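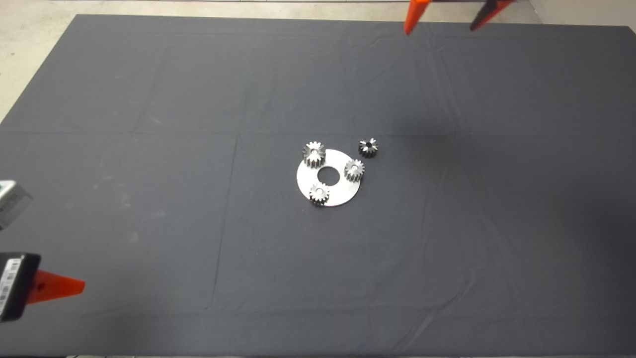

Open day at the Jirelby gear works

3rd August

The flyer for the Moges open day promised "the magic of motion up close." I have been to enough of these to know what that usually means: a folding banner, a bowl of mints and a long wait for somebody to unlock a door. I drove out to Jirelby anyway. It was free and I like gears.

Parking was in the far lot. The sign at the gate said 241 visitors had signed up, and I think all of them were ahead of me in line for safety glasses. Mine were scratched.

The first stop was the assembly display, the one thing in the flyer I wanted to see. It is a modest affair. You get a dark gray cloth with the fold lines still in it and a few pale smudges on the left, a flat metal disc with a hole in the middle, and small spur gears to go on it. Three were on the disc, spread around the hole, each hanging a little over the rim. A fourth was on the cloth next to it. The card called this "the heart of a planetary gearbox." Maybe so, but a heart needs the rest of the body. I saw no ring gear with it, and the hole where you would look for the sun gear had only cloth showing through.

I will say the parts are nice to look at. The disc has a bright brushed finish and the teeth show up sharply against the dark fabric, so whoever chose the cloth knew what they were doing. They could have ironed it.

The guide told us the Florano gearbox, the one they are proudest of, takes 21 separate checks before it ships. I asked what the checks were. She said "quality checks." I asked how many boxes fail. She said that was a question for the office, and the office was closed for the open day.

Next came the cutting hall, seen from behind a yellow line. Two machines were running out of a long row. The noise was fine, the smell of oil was strong, and the video screen explaining it all had its sound off. A poster claimed 3,027 gears a shift. Another poster, by the restrooms, said 1,960. Perhaps one of them is old. Both had the new logo.

The Trituno wing, which was supposed to open in March, is still a corridor with plastic sheeting at the end. We were walked up to the sheeting and back.

Coffee was weak and the cookies were good. The gift table had key rings with a tiny gear on them. The gear doesn't turn. I bought one.

Would I go again? If they put a complete gearbox out and let people turn the handle, yes. Go early, bring your own glasses if you have them, and skip the video.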